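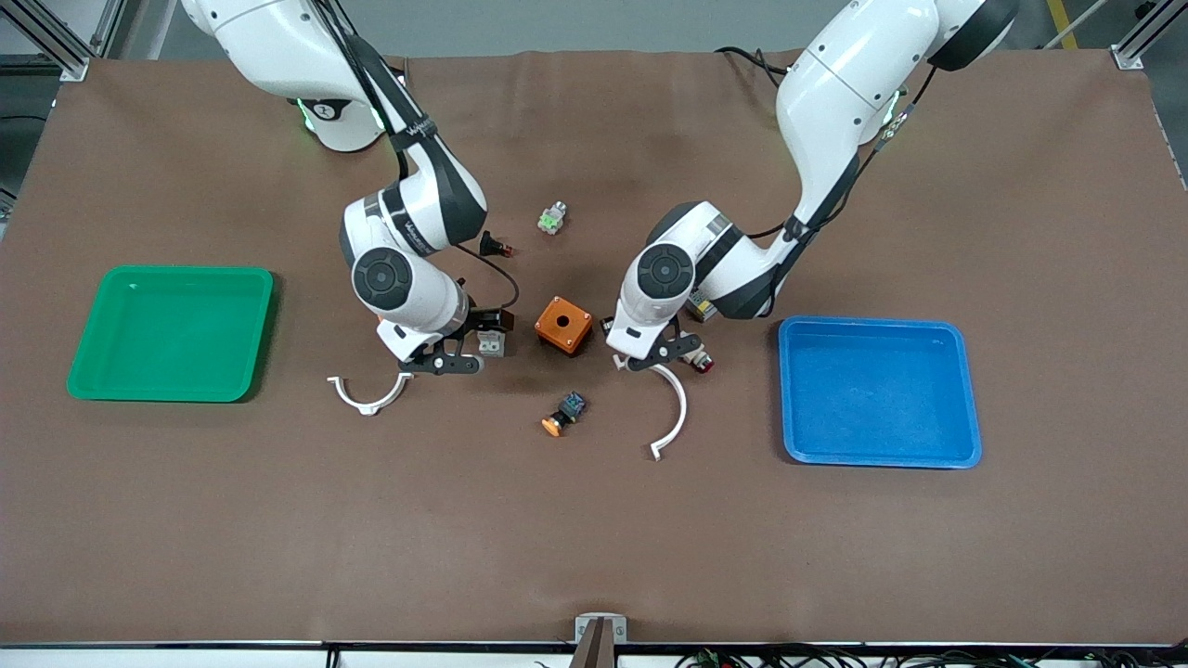
Orange box, push button and the small parts laid out on the brown mat

Parts table: the push button box

Jan 18, 2018

If you have only ever come to the Leckie Street workshop for the soldering bench, please come and spend an evening at the parts table this month! We have moved on from terminal strips and are well into control boxes, and I don't think I have enjoyed a project this much since we rewired the old bell board from the Flernemville depot (built in 1894, and still stubborn).

The idea is simple. You take a square orange enclosure with one round hole in it, you find the switch that belongs in the hole, and you end up with a proper push button station you can mount on a wall or a bench. It sounds like ten minutes' work. Then you start sorting through the little blocks and connectors and plugs, and you realize how much thought went into every one of them — which way the tab faces, where the wire enters, how the collar grips the panel.

Dušan Delić is leading these evenings, and he has a rule I have come to love: lay everything out flat before you pick up a screwdriver. Give each part its own bit of table. Turn it over, look at the terminals, and say out loud what you think it does. We had a wonderful argument over a relay that way, and I learned more from being wrong about it than I did from the handout (which is a good handout, by the way, all 5 pages of it).
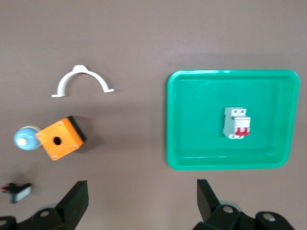 The other half of the project is getting the cable to the box neatly, and for that we are using plain white plastic pipe clamps, the half-round saddle kind with a foot at either end. I had always thought of them as a plumbing item. They are cheap, they are tidy, and with a short run of conduit under them a practice board suddenly looks like something you'd be glad to have in your own garage. Dušan likes to set the clamps out first and mark the holes in pencil, then put the box where the run ends. I did mine the other way around and had to redrill, so take his advice.

Everything we build here stays unpowered until Dušan has checked it, and the practice boards run on low voltage only. Please don't bring house wiring to the table, however tempting!

We could use a few more parts. Nuver sent us a carton of 96 assorted terminals in September and we are getting down to the odd sizes. If you have push buttons in other colors, spare enclosure lids or clamps left over from a job at home, drop them in the gray bin by the door at 233 Leckie Street. Label the bag if you know the size.

Next month we move on to indicator lamps, and the Wellura timer kits should be in by then. I have already claimed a seat near the good light.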